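What the arm costs, and what it costs after that

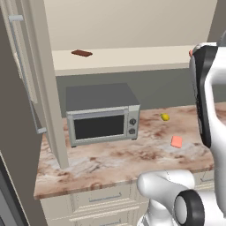 Should a small outfit buy the robot arm first and work out the rest later?

Buy it last. Price the bench, the guarding, the software seats and the hours of whoever will look after it, and see what's left in the pot before you ring anybody about an arm.

I wish I'd had that pinned above my desk in June, when the equipment budget at Trodside landed with me on the grounds that I own a calculator. We are a small workshop that tests kitchen fittings and small appliances for other people: handles, hinges, knobs, drawer runners, the sort of thing that has to be pulled several thousand times before anyone will put a guarantee on it. At present the pulling is done by air cylinders and, when those sulk, by us. The plan is to have a robot do it. The plan has been to have a robot do it for long enough that the folder has a coffee ring on it.

So I've been learning to write a budget for something I've never owned. Some notes, mostly so that I can find them again.

The simulator came first, and I'd do that part the same way again. We took a licence for Drillell, which lets you build a kitchen on the screen and put an arm in it. It's £299 a month for one seat. I winced at that until I'd spent a morning with it. A toaster oven in Drillell can go anywhere along a worktop for nothing. Moving a real one means a fitter, an electrician and an argument about sockets. You can have a marble-patterned worktop too, which is a good deal grander than the chipped white thing we actually test on, and you can leave a lemon and a sponge lying about to see what the arm has to steer past. Our budget runs to the sponge.

What the simulator gave me for planning was reach. I'd been choosing arms by payload, since that's the number in big type on the leaflet. A lemon weighs nothing much and neither does an oven door. The trouble is getting to the oven door with a fridge on one side, a shelf above and a bulky gripper on the end of your wrist. Once I'd put the gripper we were being quoted for on to the simulated arm, two of the cheaper models came off the list in an afternoon. That afternoon paid for the licence, or so I told the bank card.

Then the quotes. We asked three suppliers and got back three documents that couldn't be laid side by side. One included the gripper but left out the cable to it. One had a line reading "integration", with a figure next to it and no further comment. Mottram, who I've ended up liking, sent a dull spreadsheet with everything on it, down to the floor bolts, and were dearest by £1,478. I spent a week feeling clever about how I'd avoid paying that. Then I added the missing lines to the other two and the gap closed, and in one case went the other way.

If you are doing this yourself, ask every supplier for the same list: arm, controller, gripper, cables, stand, guarding, delivery, installation, training, first-year support. Ask what happens in year two. One lot went very quiet about year two.

Spares deserve their own line. The finger pads on the gripper we fancy are £71 a pair and they wear. How fast they wear depends on what you're gripping, and nobody would commit to a figure for thin metal drawer pulls, so I've put down a pair a month and called it prudence. Soft pads on a narrow handle all day long can't be a happy life.

Lead time is the other thing I had wrong. I'd assumed it was the arm we'd be waiting for. The arm is sitting in a warehouse. The safety scanner is 9 weeks, and you can't switch the arm on properly without it, so if I'd ordered in the order that excited me we'd have had a very expensive coat stand until the autumn. The scanner goes on the first purchase order now. The arm goes on the second.

I also looked at hiring. Virnodberg will rent you a cell by the month, guarding and all, and take it away again if you fall out with it. Over a short job it's plainly cheaper. Over two years it's plainly not. What I couldn't work out is which of those we are. We have one customer with a firm order for door testing and another who says "definitely" in the voice people use about coming to your barbecue. I've costed the purchase on the first customer alone. It just about stands up, if you don't lean on it.

Staff time is where I fudged, I admit. My first draft had one day a week of somebody's attention, with the somebody left blank. When I read it out at the Thursday meeting everyone became interested in their tea. It's now two days a week for the first three months, dropping to one, and it has been taken off the testing hours we sell, so it shows up as money. The total looks worse and I trust it more.

Still to do: power on the back wall, a word with the insurers, and a decision about whether the test kitchen gets a proper run of cupboards or whether we carry on with doors screwed to a frame. The frame is cheaper. The simulated kitchen has rather spoiled me for it, and I keep catching myself looking at worktop samples, for which there is no line in the budget at all.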